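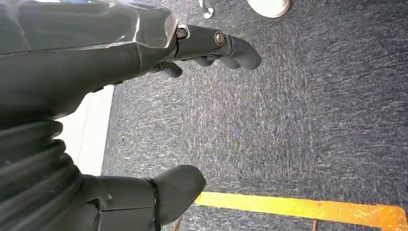 The new carpet. Gray-blue, with enough texture to keep it from looking like a parking lot.

Back Room Floor, Gallery 1 of 1

Welcome to the least dramatic gallery on this site. If you came over from the kitchen tile page, please lower your expectations and take off your shoes.

The back room of the Ogilvie Street house had the same beige carpet for as long as we'd owned the place, and by the look of it for several owners before us. It was the color of weak tea by the window and strong tea by the door. We put up with it until February, when a bookcase got moved and we met the original shade underneath. It was pink.

Choosing

Asberg Flooring lends out samples for a week, and we borrowed more than was polite. They all looked blue in the store and gray at home, except for the ones that did the reverse. The winner was a Flinura color called Harbor Slate, which looks gray or blue depending on who in the house you ask. I've settled on gray-blue and consider the matter closed.

Measuring

The room has a chimney breast, an alcove and one wall that wanders. We measured it at 357 square feet. The installer measured it again without commenting on our number and ordered a bit more.

Paying

$1,752 with the pad, plus $61 to haul away the old stuff. Stairs would have been extra, and so would moving furniture, so we moved the furniture. I can't recommend it. The bookcase is still in the hall.

Laying

One Saturday, eight in the morning to a little after two. The old tack strips came up in splinters and most of them stayed out of my feet. There was a seam under discussion for a while, and it ended up running along the alcove, where a desk will eventually sit on it.

Living with it

It sheds. Everybody said it would, and I pictured a little fluff. We emptied the vacuum four times in the first week and could have stuffed a cushion. It has slowed down since. The texture hides crumbs very well, a feature or a problem depending on whether you're barefoot.

The baseboards now look terrible, of course. They looked fine next to the beige. Paint is on the list, under the Grerevov lamp that still needs a plug.

Back to all rooms
Next: Upstairs Landing (wallpaper, regrets)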